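Minutes, workshop night 14 Aug 2020

Present: Auður Lund (chair), Mogens Bech, Kaj Kvaran, Nomvula Maluleke (notes, sorry for the spelling)
Apologies: Halfdan Damgaard

1. Last minutes. Agreed. Mogens says the bit about the fuse was him not Kaj. Corrected.

2. Two-arm build. Kaj reported. Both arms up and moving, left one still drifts a bit when it warms up. Fingers on both now have orange-red tape on the tips, bare ones had no grip to speak of. Tape creases and goes ragged at the edges so will need redoing. Auður asked about rubber sleeves - Kaj has seen some, Mogens thinks too thick, the fingers wouldnt close properly. Leave it for now.

Practice piece is the dark glossy tile, on the white table. Scratched already so no harm done if it gets more.

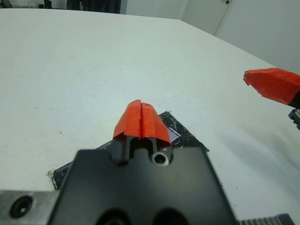
Picking up flat things is the main problem. Fingers come down fine but can't get under the edge. Mogens wants to try one arm holding and the other tipping. Nomvula suggested a thin mat underneath, to be tried first as it costs nothing.

3. Wrist cable. Snagged again on the left arm. Longer one ordered from Temance, 45 cm, not here yet. Kaj to chase.

4. Money. 3000 kr in the pot. Spare servos, 2 of, agreed. New power supply not agreed, Auður wants a price from Østergaard frist.

5. Bench space. Arms to stay put til March. Halfdan's lathe bits to go on the shelf - Auður to ring him.

6. AOB. Key to the side door missing. Mogens to look in his van.

Closed when the kettle tripped the lights.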